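Cleaning Spilled Powder Off a Dark Countertop

Fine dry powder (flour, starch, powdered sugar, drink mix) shows up badly on a black or dark gray counter, and most of the trouble comes from adding water too early. The method below was written for the shared prep counters at Tultthorpe and works on any hard, sealed surface. Allow 10 minutes for a spill the size of a dinner plate.

What you need

A soft counter brush or a dry paintbrush
A plastic bench scraper with a straight edge
2 microfiber cloths, one kept dry
A spray bottle of warm water with a few drops of dish soap
A dustpan or a sheet of stiff paper

Before you start

Turn off any fan that blows across the counter. Check what the powder is. If it came from an unlabeled container, or if it could be a cleaning product, stop and follow the instructions for that product.

Step 1. Clear the surface

Move boxes and food containers off the counter first, then cups and lids. Wipe the base of each one with the dry cloth as you lift it. A ring of powder under a container will otherwise travel to wherever you set it down.

Step 2. Gather the powder dry

Start at the outer edge of the spill and brush inward with short strokes. Keep the bristles low – a flicking stroke throws the finest material back onto the part you have already done. When you have a single pile, push it onto the dustpan with the scraper. Hold the scraper at a shallow angle and do not press down on polished stone.

Step 3. Lift the film

Dry brushing leaves a thin gray haze. Go over it once with the dry cloth, folded in quarters, turning to a clean face after each pass. Shake the cloth out over the trash can. Skip this step only if the powder is coarse, like salt.

Step 4. Wash

Spray the cloth, not the counter. Wipe in straight overlapping lines from the wall toward you. Starch turns to paste when it gets wet, so if the cloth begins to drag, go back to Step 3.

Step 5. Check for crumbs

Crouch until your eye is nearly level with the counter and look along it toward a light. White flecks stand out well on black from this angle. Pay attention to the area beside cups that are lying on their sides, and to the far edge.
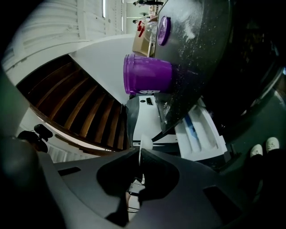

White powder and crumbs on a dark counter, with a purple cup on its side and its matching lid.

Step 6. Wash the cups and lids

Ridged rims hold powder. Rinse them under running water, run a soft brush along each groove, and stand them upside down on a rack. Lids go separately, leaning, so that both faces dry.

If a haze remains after drying, repeat Step 4 with plain water. The usual cause is too much soap.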